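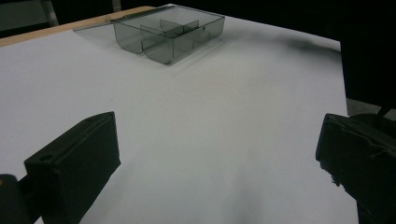

By the Grusen hand-teaching group
Speaker notes, Triltutbridge meetup, 15 February 2026

Start fast. Ask who in the room has ever tried to teach a robot something with a joystick. Wait for the groans!

Then say why I love doing it by hand. You hold a gripper in each fist, you do the job, and the motion becomes the lesson. Our job is a small-parts organizer with a hinged lid. Sounds dull, and it's the best teacher we've had. The plastic is see-through, so the edges are hard for a camera to find. 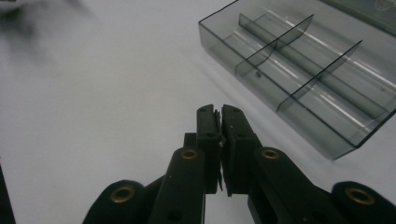
Slow down for this bit. Fingertips matter so much more than people expect. We changed pads in October and had to redo 41 demos (worth it). Mention Matar, our remote-control rig, and how it felt like working in oven mitts next to this.
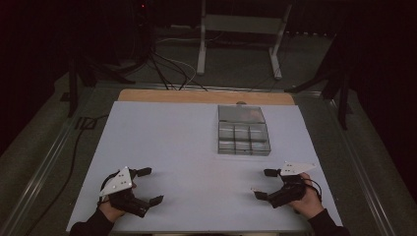
Dara Venn
Demonstration lead, Grusen

Numbers slide. More than 200 demos from the Clullholm sessions, 35 set aside for testing. Talk about pace: go at the speed you'd go at home, just a little calmer. Both hands should have a reason to move.

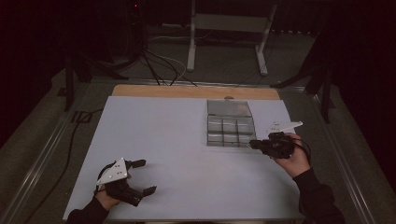
And leave the fumbles in! A missed grab followed by a good one is gold, because the robot will miss too. Take 2 questions here, then switch to the live demo. Check the mic before I pick up the grippers.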